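October, late, tea gone cold beside me

I meant to go to bed an hour ago, but I have that buzzing feeling you get after a long day where something small finally made sense, and if I don't write it down tonight I'll have flattened it into one dull line by morning. So here I am at the kitchen table with my shoes still on.

We spent the whole day at the Zernmont lab on the approach question. I've been calling it that for so long that I forget it isn't its real name. What I mean is the bit before the grasp, when the arm has found the thing it wants and has to come in on it and stop in the right place with the fingers open. Everybody's papers are about the grasp itself (mine too, I'm afraid), and the approach gets half a sentence. But when I went back through the Passide logs last week, all 143 of the failed picks we had saved from the summer, I kept seeing the same sad little story. The fingers closed just fine. They closed in the wrong spot, and they had been headed for the wrong spot for a good long while before that.

The bottles were the worst of the lot. Cups we can do in our sleep, and boxes are a pleasure. But a clear bottle with something dark in it is a miserable object for a depth sensor. The clear part at the top more or less vanishes, the liquid soaks up the light, and what you get back is a lumpy half-shape that starts somewhere below the neck. Filutance, bless it, takes that lumpy half-shape at its word and aims for the middle of it. So the arm heads for a middle that isn't the middle, and you stand there with your hand near the stop button, talking to it as if it were a dog about to go after a squirrel.

What I wanted to try was so plain that I'd been a bit shy about bringing it up. Leave the depth out of the last stretch altogether. Let Filutance get the arm into the neighborhood, then hand over to the small camera at the wrist and steer only by the picture, using the cap and the two fingers. A screw cap is a lovely thing to steer by when it's black and solid and the rest of the bottle is playing tricks. You don't need to know how far away it is to the hair. You need it to sit between the left finger and the right finger, and to keep sitting there while you come closer. My grandmother threaded needles that way, with one eye shut.

The morning was mostly cables and muttering. The handover between the two parts of the code kept dropping, so the arm would arrive, pause as though it had forgotten why it came into the room, and go home again. I found the trouble a little before noon, and it was mine: I had the two sides of the picture swapped in one place and correct in the other, so each correction was undoing the last. I've been doing this work for 12 years and I still mix up left and right. I ate my sandwich standing up and felt foolish and also quite cheerful, since a mistake you can find is worth three you can't.

Then the afternoon, which was the good part. We put the colored containers in along the back on purpose, because a bare table flatters everything. In the summer logs a light blue or pink surface showing faintly through clear plastic was enough to pull the guess sideways, and I didn't want a method that only worked with nothing behind the bottle. I set the rule that the arm had to hold still with the fingers wide before it was allowed to close, so that we could look at the wrist view each time and judge the approach by itself. It makes for a slow afternoon. You watch, you look at the screen, you write a line in the book, you let it go on.

I saved one of those holding views, with the bottle in the gap and the cap nicely up between the two blue fingers, and I've been looking at it again tonight like somebody with vacation pictures.
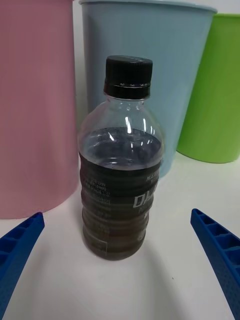 Younis wanted to know, when I sent over my notes after supper, what I planned to do about bottles with a clear cap, or no cap at all, and whether I hadn't simply moved the whole problem up to the top of the bottle and called it solved. It's a fair point, and I grumbled at the phone for a while before admitting that. The answer I typed back was that I'd want to try the label next, or the surface of the liquid, anything dark with a clear edge to it, and let the arm pick whichever it could see best. I made that sound more worked out than it is. The liquid worries me, because it tips and sloshes once the bottle is moving, though of course by then the approach is over and it's somebody else's chapter.

The other thing I should put down before I lose it: the glare. There are bright streaks on the shoulder of the bottle, and they slide around as the wrist moves, and I suspect they'd fool a greedier method than mine. I'd like to shift the lamp tomorrow and see how the cap does under a worse light. Also a taller bottle, also two bottles side by side, which I'm dreading.

And I must ask for more time on the arm. We have it until 5 most days, and today I was only properly warmed up by then.

Kettle on again, I think, and then bed. Remember to bring the other lamp, and the good tape.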